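Plimar Releases Findings From Bedding Storage and Layering Study

Vurnham, February 9, 2022. Home textile firm Plimar today published the results of a study on how bedding is layered, moved and put back in guest and spare bedrooms. The work was carried out in January with the housekeeping supplier Drameo and covered 53 bedrooms in the town of Vurnham. Across those rooms, staff logged 696 separate textile items, of which 575 were in use on a bed at the time of the visit. The rest were kept in closets, drawers or under-bed boxes.

Each bed was recorded as found, before any item was straightened or removed. Layers were then listed from the mattress upward, and loose items were assigned to the part of the bed where they lay. Beds with a blanket gathered at one end or side were logged separately from beds with the blanket spread flat.

A typical entry in the gathered group has a pale, ridged bottom layer left open, a dark blue blanket bunched in folds across the back, and crumpled white fabric with faint thin stripes partly overlapping it. Red marks on white fabric are entered under surface condition, with no cause assigned.
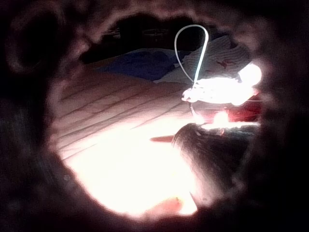 Changes to the Fortin Range

Plimar will use the results to revise its Fortin line of sheets, quilted covers and blankets. The updated line will be sold in four sizes. Care labels move from the side seam to the foot hem, and blanket edges will carry a woven tab marking the long side.

"Most of the time spent making a bed went into finding the right edge of the top layer," said Inna Hladun, product manager for bedding at Plimar. "The tab is a small change to the hem. It adds one sewing step."

The full item list and the recording sheet are available from Plimar on request. Retailers can order samples of the revised Fortin covers through their usual Drameo contact.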